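Hair dryer cords: wrap around the body or coil separately?

lhenriques
My last dryer quit at 4 years. The cord split right where it goes into the handle, and I'd always wrapped it around the body. How does everyone store theirs?

mosden_leif
Coil it on its own, never around the dryer. Tight loops. Lay the dryer on its side with the coil next to it. 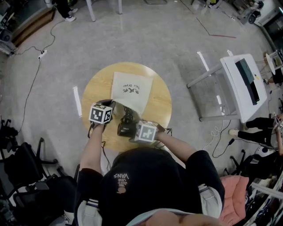 Leave the first few inches by the handle slack before you start looping. That part takes the bending.

GeetaA
Mine's been wrapped around the handle for 10 years and works fine. I think people buy cheap dryers and blame the cord.

babita_k
Geeta, loose wrapping is probably okay. Tight is what kills them.

mosden_leif
I still wouldn't wrap it. Wide loops take the same time.

lhenriques
Thanks. Velcro ties or twist ties?

babita_k
Velcro. Twist ties have wire in them.

GeetaA
Rubber band, same one for years.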